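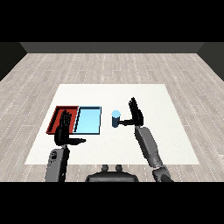 로봇이 들어온다는 얘기에 다들 긴장했던 이유

2023-01-22

요즘 회사 얘기를 통 안 썼는데 오늘은 좀 길게 써야겠다. 우리 Bisbridge 물류동 소분 라인에 드디어 양손 로봇이 들어온다! 정확히는 3월에 첫 대가 오고, 지금은 시뮬레이션으로 동작을 맞추는 중이다. 화면 속 작업대에는 빨간 트레이와 하늘색 트레이가 나란히 있고 그 오른쪽에 작은 컵이 하나 서 있다. 처음 봤을 때는 솔직히 게임 화면 같았는데, 검은 손가락이 컵 바로 옆까지 가 있는 걸 보니까 묘하게 응원하게 되더라.

나는 소분 일을 8년째 하고 있다. 컵 들고, 맞는 트레이에 넣고, 다음 컵. 바쁜 날은 한 조가 2511개까지 넘긴 적도 있다(그날 저녁에 젓가락질이 안 됐다). 그래서 로봇 얘기가 나왔을 때 반가운 마음이 절반, 그럼 우리는 뭘 하나 싶은 마음이 절반이었다. 휴게실 분위기도 딱 그랬고.

그런데 준비하면서 제일 많이 불려 다닌 게 우리 조였다. 설비팀의 Amado Galang 씨가 노트북을 들고 와서 계속 물어본다. 컵은 어디를 잡아요? 왼손은 그동안 뭐 하고 있어요? 8년 동안 한 번도 생각해 본 적 없는 질문인데 막상 대답하려니 할 말이 엄청 많았다. 나는 왼손을 늘 트레이 앞쪽 모서리에 둔다. 트레이가 밀리면 바로 잡으려고 생긴 버릇인데, Amado 씨가 그걸 듣더니 신나서 받아 적었다. 내 버릇이 동작표에 들어간다니, 이거 꽤 뿌듯하다.

바뀌는 것도 적어 두자면, 우리 조에서 세 명이 먼저 Flurnix 관리 화면 교육을 받는다. 나도 신청했다! 손으로 하던 분량은 차츰 줄고 대신 불량 확인, 트레이 교체, 멈췄을 때 복구하는 일이 늘어난다고 한다. 야간조를 어떻게 할지는 아직 답을 못 들었다. 수당이 걸린 문제라 이건 면담 때 꼭 다시 물어볼 생각이다. 옆 라인 언니는 손목이 안 좋아서 하루라도 빨리 왔으면 좋겠다고 하고, 입사한 지 얼마 안 된 막내는 걱정이 많다. 둘 다 이해가 간다.

교육 자료가 491쪽이라는 소식에는 좀 웃었다. 그래도 어제 첫 장을 읽었는데 의외로 재밌어서 커피가 다 식을 때까지 붙들고 있었다. 관절 이름부터 외우는 중이고, 다음 주에는 트레이 간격을 정하는 회의에 우리 조도 들어간다. 나는 지금보다 조금 더 붙이자고 할 거다.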